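3.2 Drying and crease retention

The Petcombe survey asked 23 households how they dried cotton clothing in December and how long each item stayed on the airer. Indoor drying was the usual method in 7 of them, mostly in the flats at Illside, where there is no outdoor line. Relative humidity in the drying room was logged at intervals and peaked at 80 per cent. Garments left in a heap before hanging were reported as the hardest to flatten.

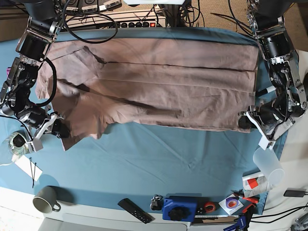 Figure 4. Garment laid out on blue cloth, with long creases running across it.

Crease depth was not measured directly. Each item was graded by eye against a printed scale, which limits comparison between graders. Folding along the length was treated as a separate variable, as it adds a crease of its own.
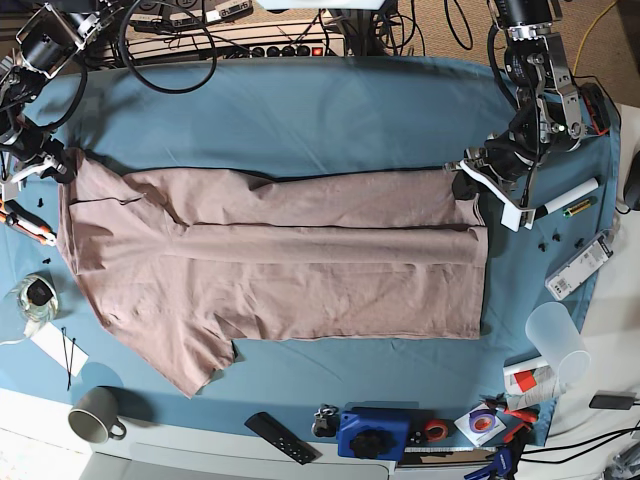
Vlad commented on the draft that grading by eye would be acceptable if two people graded every item separately, and asked whether spin speed had been recorded. It had been recorded for the Illside flats only. The remaining households will be asked for it before section 4 is written.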